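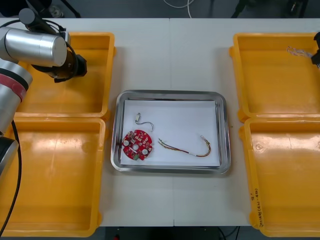 Larasati Sembiring had written the planner, so she was the one who had to listen to it be praised. Kamarul Goh read the number off his laptop again. "186 clean runs in simulation."

"In simulation the wires are sticks," said Manee. She had come over from Hirbridge to decide whether to pay for Dalisay, and she hadn't sat down.
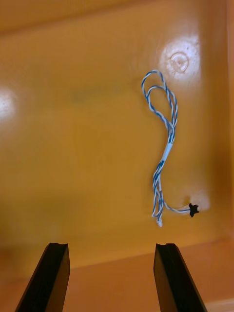

"It gives every wire a confidence score," Kamarul said.

"Who checks the score?"

He looked at Larasati. She looked at the log. The planner liked the loops for a grasp. It liked most things. She had seen it give a glare spot the same score as a connector, back in August, and she had put that in a ticket Kamarul closed.
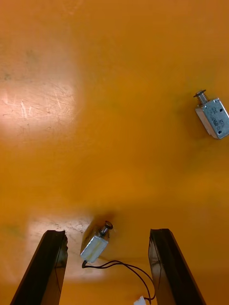
Part Two: The Threshold

Manee asked what would happen if they raised the bar.

"It gets careful," said Kamarul.

"It stops moving," said Larasati.

Kamarul shut the laptop. Manee wrote something down and asked to see the ticket.
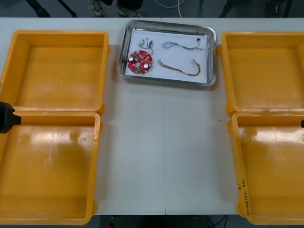 Last changed: January 13, 2023

Larasati found it in the archive and turned her screen around. Manee read it twice, then pulled out a chair.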